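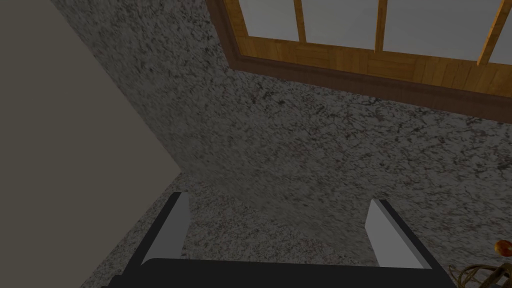

Somebody in the back row asked last time whether a demonstration from a simulated kitchen is worth as much as one from a real kitchen, and whether we were only using the simulator for want of enough arms to go around. It was a fair question, and I gave it a rushed answer with two minutes left on the clock, so let me have another go at it now that I have a whole handout to ramble in.

The short version is that a simulated demonstration is worth less one at a time and a great deal more by the thousand. The longer version takes up the rest of these notes (bring them to lab, please, with your own scribbles in the margins!).

## What counts as one example

For our purposes an example, or an *episode*, is everything recorded from the moment you press start to the moment you press stop. Each one holds:

- the wrist camera view at every step, with the open gripper in the lower part of it
- the position of the arm and how far apart the fingers are
- the command you gave at that step
- one plain sentence saying what you were trying to do

People love to skip the sentence. Please don't skip the sentence! We train on it just as much as we train on the pictures, and "pick up the fruit" and "move the fruit next to the basket" are two different lessons even when the first half of the motion is the same.

## Looking from the wrist

The wrist view takes some getting used to. Your fingers stay put and the whole kitchen swings around them, which makes a few students a little queasy in the first hour (go slowly, look away now and then, it passes). You will also find that the thing you want is often way over in a corner of the view, like the fruit and the wicker basket down at the lower right, while most of what you're looking at is speckled counter.

That is useful to us. If every episode began with the object sitting neatly between the fingers, the learner would never see how a person goes about getting it there. So begin from awkward places. Begin pointed at the back of the counter, under the window. Begin too high. The search and the turn toward the object are part of the skill, and I'd love to see more of both than I saw in last year's set.

## How many, and of what

Each team's goal is 1,000 episodes by the end of the unit. I know how that sounds. With the Conneely controller a practiced hand can do a short pick in well under a minute, and you'll be sharing the load, so it goes faster than you fear. Last year's largest team set reached 2,000, and I'm still a bit amazed by them.

Spread matters more than the total, though. The Salus simulator will happily change the counter texture, the wall color and the window for you between episodes, and I'd like you to let it. A learner that has met only one granite pattern may decide that the granite is the important part. We had a policy in Roreo, our practice project, that did beautifully on speckled stone and then wandered off entirely on a plain white counter, and it took us an embarrassingly long afternoon to work out why.

## Keeping and tossing

Toss an episode if the recording stopped early, if the object passed through the counter (simulators have their moments), or if the sentence doesn't match what you did.

Keep it if you missed, corrected yourself and then got there. Those are gold, and I mean it. A learner raised on perfect runs has no idea what to do after its first fumble, poor thing.

Clean failures go in their own folder. We'll come back to them when we talk about scoring.

## For lab

1. Log in to Plitonow and claim a kitchen for your team.
2. Record 3 warm-up episodes each and watch them back together before you go any further.
3. Write down anything you did with your hands that you couldn't explain in words.
4. Carry on until your team has 73 keepers, then stop and fill in the spread sheet of textures, starting poses and objects.

If your spread sheet shows the same starting pose all the way down the column, have a chat with your teammates and change it up before recording more. Bring the sheet with you next time, finished or otherwise, and we'll put them all side by side on the big table.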